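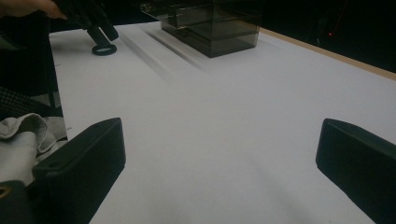 Two hand-held grippers and a smoked acrylic box on the Cenitz table.

Kastow builds hand-held grippers that let you show a robot a job by doing it yourself. "You pick up the tool and your hands already know the rest," says the developer behind Cenitz, the firm's teaching kit, and the grin is audible. "I love that part!"
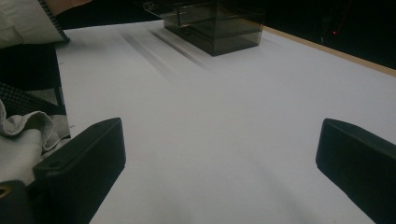 Fingers before joysticks

The team started with remote control. It took one person about 7 minutes to steer an arm through a job that takes seconds by hand. "With the gripper we got 2000 demonstrations in November. I was over the moon."

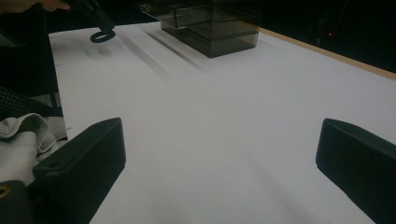

Page last changed: November, 3:00 pm

Are the slow, clumsy tries thrown out? "No, we keep them, the recoveries too. If you fumble and fix it, that's gold for the robot." Remote control still has its place, she adds, mostly for reaches no human wrist would make.

Thin rings are her favorite lesson, being so hard to get hold of when they lie flat.
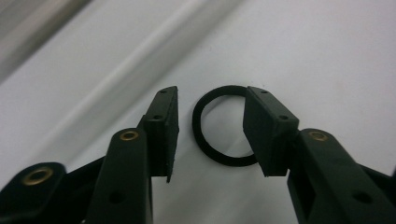
Rondonuwu would go slower on all this, arguing that a person feels a ring slip long before any camera shows it, and that the next kit should record touch as well.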